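Print this page | E-mail this page to a friend

Search the shop Enter keyword or item Go

Filed under: Kitchen storage > Countertop racks > Jars and canisters sold with racks

Sosbridge Countertop Rack, Black, with Base Tray

The Sosbridge is a freestanding metal rack for the kitchen counter or table. It holds jars, bottles and canisters that you reach for every day and would rather not keep in a cabinet. It has a base tray at the bottom and an upper shelf, joined by upright legs of slim square metal tubing. All the metal is black. It comes flat in a carton and goes together with the hex key in the bag.

We have carried this rack since it was a single-size item. It is now sold in one width and one height, and the older wide version is gone. If you own the wide one, the spare feet pads and screws for it are the same as for this one and you can still order them.

What it holds

The rack is 13 inches wide across the tray, measured inside the lip. That is enough for a short row of storage jars with a little room between them to get your fingers in. Most people put the things they use most on the upper shelf and the heavier things on the base. Oil and vinegar bottles go on the base too, and so do full jars of sugar or flour.

The opening between the tray and the shelf takes a tall jar with the lid on. If your jars have a clamp lid that swings up and back, plan on sliding the jar forward before you open it. Screw lids can come off with the jar in place, as long as you can get your hand around it.

The tray is a shallow flat panel with a low raised lip. The lip is there to stop a jar from walking off the front when you pull out the one beside it. It will hold back spilled rice or coffee beans. It is not meant to hold liquid, and if an oil bottle leaks you should wipe it up the same day.

Where it goes

The base tray sits directly on the counter, so you need a flat spot as deep as the tray. It can stand against a backsplash or out on a table with access from both sides. On a tiled counter with deep grout lines, put it so that the corners land on tile. If it rocks on a flat surface, the legs were tightened in the wrong order. See the assembly notes below.

Keep it clear of the stove. The finish can take a warm kitchen but it should not be right next to a burner, and grease is harder to get off the corners of the tubing than off the flat parts. Next to the sink is fine if you dry the tray now and then.

We get asked if it can be hung on a wall. It can't. There are no holes for it and the back legs are not made to carry the weight that way.

Can I stack two of them?

No. The top of the uprights is finished with a plastic cap and there is nothing for a second rack to sit in. Customers have set two side by side and tied them at the back with a zip tie, which works well enough on a long counter.

Assembly

Allow half an hour if it is your first one. You need the hex key from the bag and a towel or a piece of cardboard to work on, so the tubing doesn't scratch the counter.

Lay the two leg frames on the towel with the screw holes facing each other. Set the base tray between them, lip side up, and start all the screws by hand. Do not tighten anything yet. Fit the upper shelf the same way. Stand the rack up on the surface where it will live, press down lightly on the tray, and then tighten the bottom screws first and the top screws after that.

Check that the lip faces up on both levels before you tighten. The shelf and the tray look much alike coming out of the carton – the tray is the deeper of the two and has the sticker on the underside.

The screws go into threaded inserts in the tube. They should turn easily for the first few turns. If one is stiff from the start, back it out and try again at a straighter angle. A crossed thread is the most common reason racks come back to us, and we can send an insert, but it takes a while to get the old one out.

Adding jars

The rack is sold by itself or as a set with Zelau ribbed jars. The Zelau is a tall clear glass jar with fluted ribs from under the lid down to a heavier base, and a screw lid in pale green. The full size holds 1000 ml, which will take a one-pound bag of most kinds of dry pasta if it's the short kind. Long spaghetti does not fit and we don't have a taller jar in this range.

The set price is lower than buying the pieces one at a time. Jars in the set are packed in their own carton and may arrive on a different day from the rack. If you only want jars, see the Zelau page. The lids are sold as spares.

You can use any other jars you already have. Measure across the widest part, which on many jars is the lid and not the glass. Square canisters use the space better than round ones. Jars with a very narrow foot are less steady on the upper shelf and should go on the tray.

Dehghan spice tins also fit the upper shelf in a double row. The labels on those face up, so they're easier to read down on the tray, but then you lose the tall space above them. We leave that one to you.

Care

Wipe the rack with a damp cloth and dry it. Dish soap is fine. Do not use steel wool, scouring powder or oven cleaner on it. Black shows flour and dust more than it shows fingerprints, and a dry pastry brush does a good job along the lip where crumbs collect.

If you chip the finish, touch it up before the bare metal gets wet. Any black enamel sold for metal will do. Let it dry overnight before you load the shelf again.

Wash glass jars by hand or in the top rack of the dishwasher. Wash the lids by hand. The ridges around the edge of the lid hold flour, and a soft toothbrush gets it out. Make sure both parts are fully dry before you fill the jar with anything that clumps, like brown sugar, salt or milk powder.

Retighten the screws once after the first month. After that they tend to stay put unless you move the rack a lot.

In the carton

Two leg frames, one base tray, one upper shelf, screws, hex key, end caps, foot pads, and a folded instruction sheet. The sheet has drawings only. A few cartons from the July shipment had the sheet for the wide version in them by mistake. The steps are the same but the drawing shows an extra leg. Ignore it.

Returns and warranty

You can return the rack within 30 days if it has not been assembled, or if it was assembled and something is wrong with it. Please keep the carton until you've had it standing for a day or so. We cover broken welds and failed inserts for 2 years from the date on your packing slip. We do not cover scratches, rust where the finish has been chipped, or glass broken after delivery. Glass that arrives broken is replaced – send us a note with the order number and don't bother mailing back the pieces.

Spare parts are shipped from Skaltance, and ordinary letter mail is used for screws and caps, so they don't show up in tracking.

A note on color

The rack comes in black only. There was a plan for white and it was dropped. The jar lids vary a little from one batch to the next, and a spare lid bought a year later may be a shade lighter or darker than the rest. If that matters to you, order a couple of spares along with the set.

Questions about fit

Send the width and height of your jars and Virgilio Evangelista on the order desk will tell you what goes on which level. He needs the height with the lid on. Please don't send the volume alone, as two jars of the same volume can be very different in height.

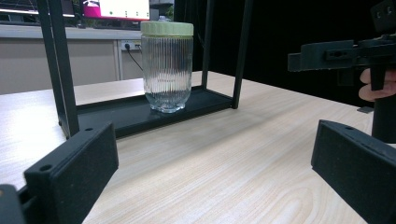 Loading the rack is easier if you start at the bottom and work up. Put the base in order first, leave the upper shelf bare until you are happy with it, and move the whole rack only when it has nothing on it. Set each jar back from the front edge of the tray, like the ribbed one with the green lid, and keep the heaviest toward the middle. A clear jar lets you see how much is left without taking the lid off. On a pale table the black tray stands out more than it does on dark stone, so people with a light counter sometimes push the rack right into the corner. Leave enough space on one side to get a cloth in.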